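4. What the set-spotters got right (and what they got wrong)

I should say up front that I'm a fan of this stuff. I grew up on robot movies, I still own the toys, and when I started this study I'd already spent far too many evenings reading location gossip on fan boards. So when Nermina Grgić and I sat down to code the posts, we agreed that she'd go first on anything I might get sentimental about. She doesn't care for robot movies at all. It worked out pretty well.

The production we followed was Drarnerora, a robot adventure picture that spent part of its shoot in and near the town of Clorkach. We picked it for a boring reason: the fan community was small enough to read in full. We collected 200 posts from the two boards where people were sharing sightings, and threw out anything that was only a repost or a joke. (There were a lot of jokes. Most of them were about the catering.) What we wanted to know was pretty simple. When a fan stands behind a barrier, sees a vehicle or a prop go by and then tells everybody else what it means for the story, how does that guess get made, and what happens to it afterward?

4.1 From sighting to story

Almost every post we read had two parts, even the really short ones. First comes the sighting: a truck was parked by the grain elevator, or a street was closed, or there was smoke. Then comes the reading: the truck is the villain's, the street is where the chase ends, the smoke means somebody important gets blown up. Nermina started calling these the "saw" and the "so," and I'm afraid the names stuck, so that's what I'll use.

The saws were good! I went in expecting a fair amount of wishful thinking, and I have to say the fans were careful. They gave the street, the time of day and which way they were facing. One poster who'd watched from a parking garage corrected himself three times over a single evening because he'd mixed up two gray vans. People asked each other for a second angle before they'd accept anything, and a blurry photo got treated like a blurry photo.

The sos were another matter. Of the 56 threads that made a prediction about the plot, 30 leaned on something from an earlier movie or a toy release and had very little to do with what the poster had seen that day. A fan would see a blue vehicle and remember a blue character, and by breakfast the blue character was confirmed. I did exactly the same thing in my own notes on the first Sunday, and Nermina circled it in red.

We also noticed how much the machines themselves mattered to people. Actors hardly came up. If a star walked past, it got a line or two. If something with joints or wheels or an interesting housing walked or rolled or got carried past, there'd be a page of talk about how it was put together and whether the design people had been looking at real hardware (Figure 3).

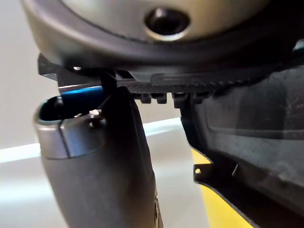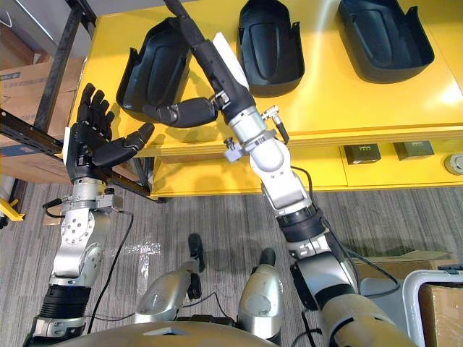 Figure 3. First image: rounded housing with a circular opening. Second image: two robot arms near a yellow table, the left one with a black humanoid hand held upright.

4.2 How a rumor gets old

The next thing we looked at was time. I'd assumed that a wrong guess would fade as soon as somebody posted a better sighting, and for the small stuff that's what we found. If a fan said the bridge was closed for an explosion and another fan went down there and found a road crew, the thread was over in an hour, usually with a good-natured apology.

The big guesses didn't behave like that. Take the Sturnevus business, which I'll go into a little because it's my favorite part of the whole collection. Sturnevus was the name fans gave to a tall figure glimpsed under a tarp on a flatbed. Nobody on the production had used the name, as far as we could find. A poster made it up, other posters liked the sound of it, and within a week people were arguing over his back story as if it had been printed on a box. When the tarp came off in October and there was a piece of scaffolding under it, you'd think that would have settled things. Instead the board decided that Sturnevus was real and the scaffolding was a decoy, and the threads got longer.

Nermina's view is that by then the character belonged to the board, and the movie had stopped being the point. Mine is a bit more generous. I think people had got attached to the talking, and they wanted a reason to keep doing it while the trucks were in town. We've argued this over several lunches and we've left both readings in, because the posts will support either one.

4.3 Who gets believed

A last word on trust. Both boards had regulars, and the regulars were believed faster. No surprise there. What I hadn't expected was that living nearby counted for more than years of posting. A brand-new member who could say she was waiting for a prescription on Lazarević Street when the convoy went by was taken at her word, while a longtime moderator writing from another state got asked for a source. In 40 of the posts we coded for trust, the writer mentioned some everyday errand before getting to the sighting: the dry cleaner, a dentist appointment, a dog that needed walking.

I asked one of the regulars about this by email and she wrote back that she'd never thought about it, but that she probably would believe the person with the dog. So would I, I think. We come back to these errand openings in Section 5, where we compare them with the way fans report what they've seen at conventions and early screenings.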